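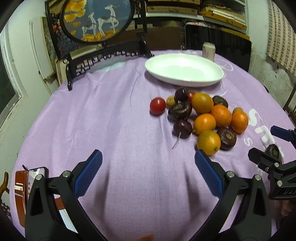
According to one reader of an earlier version of this entry, a mixed fruit plate should never include water chestnuts, on the ground that the corm is a vegetable and belongs in the kitchen. The objection is botanically sound, but it does not match common practice. Raw corms are sold beside small fruit in many markets and are eaten in the same manner, out of hand and between other foods.

A mixed small-fruit plate is a serving of whole, bite-sized produce set out on a single shallow dish, usually at the end of a meal or between meals. The term covers cherries, kumquats, cherry tomatoes and similar items that need little or no cutting. It does not cover fruit salad, in which the pieces are cut and dressed, or the fruit bowl, in which larger fruit is stored at room temperature over several days.

Components

Cherry. Dark sweet cherries range from deep red to nearly black when ripe. The stem is commonly left on, as removal opens the flesh at the stem end and shortens keeping time. A green, flexible stem is taken as a sign of recent picking. Each fruit contains a single hard stone.

Kumquat. The kumquat is a small citrus fruit eaten whole, including the peel. The peel is sweet and the pulp is sour. Color runs from green through yellow to full orange, and fruits from one batch may differ considerably. Greenish fruits are edible but sharper in taste. Round and oval types exist; the round type generally has the thicker, sweeter peel. Seeds are usually discarded.

Cherry tomato. Botanically a berry, the cherry tomato is treated as a fruit in some regions and as a salad vegetable in others. It is placed on the plate without its calyx in most household settings. Chilling dulls the flavor, and the tomatoes are normally added last if the other items have been refrigerated.

Water chestnut. The Chinese water chestnut is the corm of an aquatic sedge and is unrelated to the true chestnut. The skin is dark brown to reddish brown, often with paler patches, and the flesh is white and crisp. Corms grow in mud and should be scrubbed and peeled before eating. In some areas raw corms carry a risk of intestinal fluke, and brief boiling or steaming is recommended there. The texture survives cooking well.

Preparation

Produce is sorted before washing. Soft, split or moldy pieces are removed, and corms are kept apart from thin-skinned fruit until the mud has been rinsed off. Sorting is easiest on a cloth, where round items roll less than on a bare table. After washing, the pieces are drained and dried – water left in the dimples of citrus peel collects on the plate.

Serving

A shallow plate with a raised rim is preferred to a flat one. White or very pale glazes are usual. The Bemura pattern book lists a plate of this class under entry 807 and notes that it should hold about 20 small pieces in a single layer. Grendholm, a maker of household ceramics, sells a deeper version with a separate dish for stones and seeds. The Lại set places the stone dish under the main plate.

Arrangement may be by kind or mixed. Grouping by kind makes it simpler to offer peeled and unpeeled items together. Mixed arrangement is more common at home. Canned drinks or tea are often served alongside.

Storage

Cherries keep for 3 days or more under refrigeration if unwashed. Kumquats last longer, up to two weeks when cold. Unpeeled water chestnuts may be held in a paper bag in the refrigerator; peeled corms are covered with cold water, changed daily. Cherry tomatoes are best left at room temperature.

Usage of the term

The Lernari glossary of table terms, which has 1,055 entries, gives "small-fruit plate" and "whole-fruit plate" as equivalents. It reserves "dessert plate" for the dish itself – with or without fruit on it.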